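Tray and bowl sets back on sale at Skomlow after October sell-out

The light-beige serving trays that went in under a week last month are back at the Skomlow homeware shop, along with the white plates and bowls that people were buying to go with them. Doors from 8 this morning. Queue already at the corner by quarter past.

Suten, which supplies the trays, has sent 168 this time. Last delivery was less than half that. Limit of two per customer, the shop says, and no holding them by phone.

The tray is the one with the rabbit on it. Big enough for a full breakfast, rounded corners, a raised rim to stop things sliding off. The bunny drawing is down in one corner, line only, no colour, and it seems to be what most people are coming in for. One woman in the queue said she had missed out twice and was "not going home without the rabbit". Another wanted one for her mother, who eats in the armchair and has had enough of balancing a dinner plate.
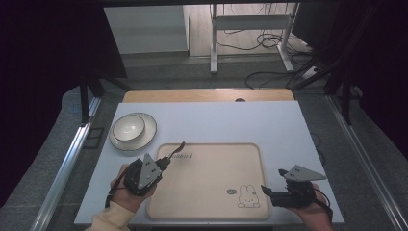
Plates and bowls are sold seperately. The bowl sits inside the plate and both have a thin dark line at the rim, so they stack neatly enough in a small cupboard. Shop staff say the bowls run out first as people break them more, and a top-up from the Sonanness warehouse is due before the end of the month. Plates should last.

Prices unchanged from the last batch. Anyone who paid a deposit in October can collect from the back counter, bring the reciept. Uncollected ones go out on the shelf after 10 days.

Not everyone is pleased. Zürcher, the cookshop across the road, has had its own plain trays in the window all autumn and says they are the same size and there are plenty. No rabbit though.

Suten says it has a further 2000 trays on order but would not give a date, and could not say how many are coming to Skomlow. A smaller size has been asked for, mostly by people with children. Nothing decided on that yet.

The shop shuts at 6 tonight, or when the trays are gone. Parking behind the shop is closed for resurfacing, use the station side.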